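The Red One

1. Morning

Jacinto Galindo unlocked the side door at 6 in the morning and hung his jacket on the hook behind it. He put his lunch in the drawer under the phone. The heat had not come on yet. It was April, and the building kept the cold longer than the street did.

The blocks were his job now. He had worked eleven years at Cilley, where he fitted hinges, and when Cilley closed he took what there was. His daughter asked him what he did all day and he told her he looked after three blocks. She was nine and thought that was a good job. She had blocks herself.

He had come to have a favorite, and it was the red. The yellow was all right. He had no feelings about the green.

On the table was the square, thick black tape around a pale middle. The first task on the sheet was to pick up a block and put it in the square. Jacinto read the sheet twice, as he did every morning, and wrote 1148 at the top of a new page in the log. 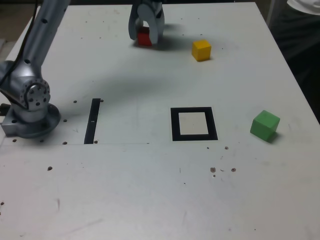 2. The Log

Hafiz Harahap came in with his coffee and read the log standing up. He read everything standing up. He had started at Jovden the same month as Jacinto and had been given the desk by the window, which he did not use.

"You wrote 'red' again," Hafiz said.

"It was red again."

"The sheet says any color."

"Then red is fine."

Hafiz turned back a few pages. Red, red, red, yellow, red. The yellow was from the day Jacinto had gone to the dentist and Hafiz had filled in. He put the log down on the windowsill.

"They'll ask about it," he said.

"Who will?"

Hafiz thought about that and drank some of his coffee. The people who read the logs were in another city. Neither of them had met any of those people. Once a month a message came that said the pages had been received.

They worked until ten without talking much. Jacinto liked the white table best at that hour. It had marks all over it, and he knew a lot of them. He had asked once if he should clean it and had been told to leave it alone.

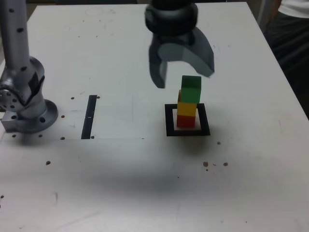
The table, with the narrow strip of black tape to the left.

3. After Lunch

Jacinto ate a cheese sandwich and an orange. Hafiz ate nothing and talked about Romance, which was a boat. His uncle had named it and then sold half of it to him for 1754 dollars, and it had been sitting in a yard ever since with a tarp on it.

"Does it float?" Jacinto asked.

"It did."

"What color is it?"

Hafiz had to think. "White, mostly. There's a red stripe."

"Well, there you go," said Jacinto.

He wiped his hands and went back to the table. The second task on the sheet was the opening. It was a square too, with a black edge, but it went down into the white, and a block could sit inside it. Jacinto had been putting this one off. He didn't like to see the red one go down in there.

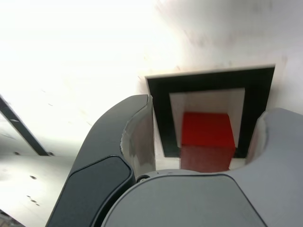

"You could use the green," Hafiz said. He had come over to stand beside him.

"I could."

"It's the same size."

"I know what size it is."

Hafiz waited. Then he went and got the log from the windowsill, found the pen, and held the page flat against his arm. He asked what he should write down.

"Red," said Jacinto.

Hafiz wrote it. He had neater handwriting, and the word looked official. He wrote the time next to it and signed with both their initials, though only one set was needed.

At 4 the phone rang and it was Jacinto's daughter, home from school. She wanted to know what was for dinner. Then she wanted to know how the blocks were.

"Fine," he told her. "Everybody's fine."

She asked if he could bring one home. He said no, they had to stay at work. She asked if they got lonely at night, and he looked over at Hafiz, who was pretending to read.

"There's three of them," he said. "Put some rice on. I'll be there by six."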